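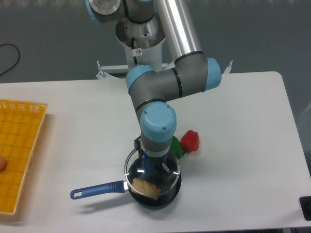

What should you look for in a saucepan lid?
A good fit comes first, then a clear view of what's cooking, and a metal rim if you want the glass to last.

I have become quietly obsessed with lids. It began with a kitchen clear-out last November, when I pulled everything from the cupboard by the cooker and found that my favourite pan had been living under the wrong lid for years. It rattled, it let the steam out on one side, and it made rice a gamble every single time. I swapped it for the right one that evening and dinner was a revelation!

Glass is my great love. With a solid lid you lift, peer, lose all your steam and put it back, and then you do it again two minutes later. With glass you just look down. You can catch the moment when milk starts to climb, or see the craters open up across a pan of rice, which is the sign to turn off the heat and leave it alone for ten minutes. Lentils foam — you can watch that too, and nudge the lid open before the hob needs a scrub.

A black pan makes it harder to judge the colour of a sauce (caramel especially, which I still make in something pale inside) but it is lovely for everyday things. Potatoes, porridge, peas, a small batch of soup. A dark interior hides the odd tea-coloured stain as well, and I'm all for that.

The rim deserves more love than it gets. A metal band protects the edge of the glass, the part most likely to meet a tap or a worktop, and it gives the lid a bit of weight so that it settles. Run an old toothbrush round the join once in a while, because starchy water creeps in there and dries to a grey line. Then stand the lid on its edge to drain.

Storage is where most kitchens go wrong, mine included. A reader in Belkadi wrote to tell us she keeps her lids upright in a letter rack, and I tried it the same day. It works beautifully. If you have deep drawers, turn the lid over so the knob points down into the pan, and the next pan can sit on top with a tea towel between them.

And do check the size before you buy a spare. Measure across the inside of the pan's rim, from edge to edge. My little milk pan came out at 160 mm and the big one at 200, and neither was what I'd have guessed.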